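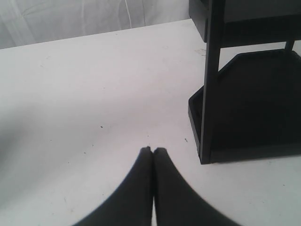
Manchas amarillas en mesa lacada blanca, ¿se quitan o hay que repintar?

Publicado el 1 Sep 2020 en Hogar y bricolaje

buenas a todos. Tengo una mesa de comedor lacada en blanco mate, modelo Vetine, comprada hace 5 años. Estaba perfecta hasta este verano. Ahora tiene una zona amarillenta en la parte que da a la ventana, y además un cerco donde siempre ponemos la tetera. El cerco se nota al tacto, muy poco, como si la laca estuviera un pelín hundida.

Lo que he probado: agua con jabón neutro (nada), bicarbonato en pasta (nada, y creo que me ha dejado una zona mas brillante que el resto, que rabia), vinagre rebajado (nada). No me atrevo con lejía ni con la esponja esa blanca mágica, que he leído de todo.

La tienda donde la compré cerró, así que garantía olvidada. En un taller de aquí me piden 100 euros por lacar solo el tablero, sin patas. ¿Es buen precio? ¿Merece la pena o lo hago yo con un bote y un rodillo? No tengo compresor ni sitio para pistola, vivo en un piso con un balcón enano.

Gracias de antemano

clorerdale_sur
Son dos problemas distintos, no los mezcles.

Lo de la ventana es sol. La laca blanca amarillea, sobre todo si es poliuretano de los baratos o sintética. Eso no es suciedad, está en el propio barniz, y no sale frotando. Como mucho si lijas muy fino quitas la capa de arriba, pero en mate se te queda a parches, ya lo has visto con el bicarbonato. El bicarbonato es abrasivo, aunque todo el mundo lo recomiende para todo.

El cerco de la tetera es calor. Si fuera blanquecino a veces se va solo, si está hundido no, la laca se ha reblandecido y ha cogido la forma. Ahí toca lijar y repintar.

Precio: 100 por un tablero me parece barato, pregunta qué incluye. Si te lo lijan, imprimación y dos manos, adelante. Si es solo pasar una mano por encima, no, en un año lo tienes igual. Pregunta también si usan laca al agua, que amarillea bastante menos. Y lleva el tablero desmontado, normalmente son 6 tornillos por debajo y te ahorras el transporte de la mesa entera.

Si lo quieres hacer tú:
– desengrasar bien, y aclarar
– lija de 240, a mano, con taco, sin prisas
– masilla fina en el cerco, secar, volver a lijar
– imprimación al agua
– 3 manos finas de esmalte al agua mate, rodillo de espuma de poro fino, lijando suave entre mano y mano con 400

Quita el polvo con un trapo apenas húmedo antes de cada mano. En blanco se ve todo, cualquier pelito. Y luego paciencia – seca al tacto en unas horas pero no pongas nada encima en bastantes días, y nada caliente en un mes. Yo la pinté en octubre con la ventana cerrada y tardó una eternidad en endurecer, mejor ahora que hace calor.

rweyemamu82
yo le pondria un mantel y listo jaja

En serio, en casa teniamos una igual de amarilla y le pusimos un vinilo blanco mate de los de forrar muebles. Quedó decente. En las esquinas se levanta un poco, calienta con el secador y aprieta. Ojo, el cerco se va a marcar igual por debajo si no lo tapas con masilla antes

vedevell_casa
De acuerdo casi en todo con clorerdale_sur, menos en lo de lijar a 240 de entrada. Si la laca está sana empieza con 320, con 240 es fácil comerse el canto y llegar al tablero, y si es MDF el canto chupa pintura que da gusto. Los cantos, dos pasadas suaves y fuera.

Lo de la zona brillante del bicarbonato: si al final no pintas, no intentes igualarla frotando el resto. Peor. Déjala.

La esponja mágica ni tocarla en mate, es una lija muy fina aunque no lo parezca. Alcohol tampoco, en lacas al agua puede ablandar. Para el día a día microfibra y jabón neutro muy diluido, secar después. Y un estor en esa ventana, que si no la pintas y al siguiente verano estamos en las mismas. Salvamanteles de corcho gordo para la tetera, los finos de silicona dejan pasar bastante calor.

Ah, y pinta también la cara de abajo aunque sea con una mano de imprimación, si solo pintas una cara a veces el tablero se comba.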